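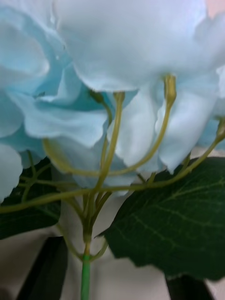
Ticket 402: Shelf labels print with wrong price after stock update

Status: Closed
Opened: January 14, 2026
Site: Fontana Home and Craft, ground floor shop
Affected: Bruraler label printer at the back counter, Veven stock program on the counter PC
Priority: Normal

Reported problem

Prices were changed in Veven before opening. The new prices show correctly on screen and at the till. When shelf labels are printed for the same items, some come out with the old price and some with the new one. There is no error message. The printer was restarted twice by shop staff with no change.

The shop noticed it on the artificial flowers first, where a blue hydrangea stem had one price on the shelf and another at the till. The customer was charged the lower price. Candles and ribbon were then checked and had the same fault.

Staff have been told to write labels by hand for anything changed today and to leave the old printed ones in the tray by the till so we can compare them.

First reply from support

Please send the following:
The version number of Veven, from Help, then About.
A list of item codes with wrong labels, as many as you have.
Whether the labels were printed one at a time from the item page or as a batch from the Labels screen.
Whether the other PC upstairs prints the same wrong price.

Please don't reinstall the printer driver yet. If the prices on the label are clear and well formed but wrong, the driver is unlikely to be at fault, and reinstalling it will clear the print history we want to look at.

Reply from shop

Version is the one from the July update. We haven't had anything newer offered.

34 wrong labels so far, list attached as a spreadsheet. All of them were printed as a batch. We then tried three of the same items from the item page and those came out right. So single labels are fine and batch labels are not, or not always.

The upstairs PC doesn't have a label printer, but it can save the batch as a PDF. We did that with the same items and the PDF has the correct prices on every one.

Also, the batch takes much longer to start than it used to. You press Print and wait long enough to go and serve someone. It has been like that since the autumn and we got used to it.

Support notes, first look

The PDF result is useful. Both PCs read prices from the same database, so the database is right and the counter PC is getting old prices from somewhere else.

Veven keeps a local copy of the label data on each PC so that labels can be printed when the network is down. The file is called the label store. It should refresh each time the Labels screen is opened. On single labels it isn't used at all, which fits what the shop has seen.

Two possible causes to check:
The label store on the counter PC is not refreshing, or is only refreshing in part.
The counter PC loses its connection for a moment when the screen is opened and falls back to the stored copy.

The slow start could belong to either.

Checks on the network

The counter PC is connected by cable to the Okel box under the counter. Shop staff ran a continuous ping to the database PC for an hour while working as normal. No lost replies. Reply times were steady.

The cable was swapped for a new one anyway, as the clip on the old plug had snapped off and it could be pulled out with very little effort. Labels printed after the swap still had old prices. Keep the new cable in place.

The Okel box was checked for a power saving setting that puts idle ports to sleep. It was already off. No change made there.

Network ruled out for now.

Checks on the label store

Remote session on the counter PC. Found the label store in the usual folder. The file date was today, so something had been written to it this morning. Opened it in the viewer and compared it with the spreadsheet from the shop.

Every one of the wrong items sits after line 1,000 in the file. Every item before that line has the correct new price. So the refresh is starting, working through the first part of the list and then stopping. The rest of the file is left as it was.

Looked at the refresh log. The last entry each morning is a timeout, and there is no message on screen when it happens. That is poor behaviour by the program and has been passed to the developers separately. The user has no way of knowing that the list is only part refreshed.

Went back through the log to see when the timeouts began. The first one is in the autumn, which agrees with the shop's memory of when printing became slow. The shop says that was when the Christmas stock was entered. Before that the full list was short enough to finish in time.

Question to shop

Do you still need the discontinued lines to be printable? The stock list has a large number of items marked as discontinued with a stock level of zero. They are included in the refresh every time and most of them have long descriptions.

Reply from shop

No, we never print those. We only keep them so that returns can be looked up. If they can be kept for returns but left out of labels, that would be fine.

We did try to tidy them up once, but deleting an item took its sales history with it, so we stopped.

Support, first fix attempted

In Veven, on the counter PC: Settings, Labels, Items to include. Changed from "All items" to "Active items only". Closed and reopened the program.

Opened the Labels screen. The refresh ran to the end with no timeout. Printed a batch using the shop's list. All labels correct, checked by shop staff against the till.

Left open overnight to make sure it holds after a restart.

Reply from shop, next morning

Wrong again. Same items as before. We opened the Labels screen first thing and went straight to Print. The setting has gone back to "All items".

Support notes, second look

Confirmed. The setting had been saved for the user who was logged in during the remote session, which was the admin user. The shop logs in each morning with the counter user, and that one still had the old setting. The label store is shared between users on the same PC, so the counter user's refresh wrote over the good copy with a partial one.

This should have been caught during the first session. The test was done under the wrong user and the shop was told it was fixed when it was not. Apologies to the shop for the second morning of wrong labels.

Second fix

Steps carried out, in order:

1. Logged out of the admin user and in as the counter user.

2. Settings, Labels, Items to include, set to "Active items only". Saved.

3. Did the same for the weekend user, which is a separate login on that PC.

4. Closed Veven on the counter PC. Renamed the label store file by adding "old" to the end of its name – it was not deleted, so it can be put back if needed.

5. Opened Veven as the counter user and opened the Labels screen. A new file was created. This took a little longer than normal and should only happen once.

6. Raised the refresh timeout under Settings, Advanced, to the highest value offered. With the shorter list it should not be needed, but the stock list will grow again.

7. Restarted the PC, logged in as the counter user and printed 4 test labels in a batch, all taken from the end of the list. All correct.

8. Logged in as the weekend user and printed the same batch. All correct.

Printer check

While connected, the Bruraler printer was also looked at. The shop mentioned that the right-hand side of each label is faint. Print darkness was on the lowest setting. Raised by two steps. Still slightly faint at the edge, so the print head was cleaned by shop staff with the pen supplied in the box. The edge is now readable, including the last digit of the price.

The roll holder was one notch too wide for the labels in use, letting the roll drift. Moved in by one notch. Anyone changing to the wider labels for the window will need to move it out again.

Advice to shop

Reprint every label from the batches made since the first price change. The old ones in the tray can be thrown away.

After any large price change, open the Labels screen and wait until the bar at the bottom says "Ready" before pressing Print. The Print button is available before the refresh has finished. This has also been reported to the developers.

If a new login is added to the counter PC, the "Items to include" setting has to be changed for that login too. It starts on "All items".

Reply from shop

All reprinted and swapped over. Flowers, candles and ribbon checked shelf by shelf against the till, no differences found. Printing starts almost straight away now. A note about waiting for "Ready" has been taped to the side of the monitor.

Please leave the ticket open until after the next price change.

Final entry

Next price change done by the shop. Batch printed as the counter user, no wrong labels. Refresh log checked remotely, no timeouts. The renamed label store file has been removed at the shop's request.

Ticket closed. The two reports to the developers are still open and will be followed up under their own numbers.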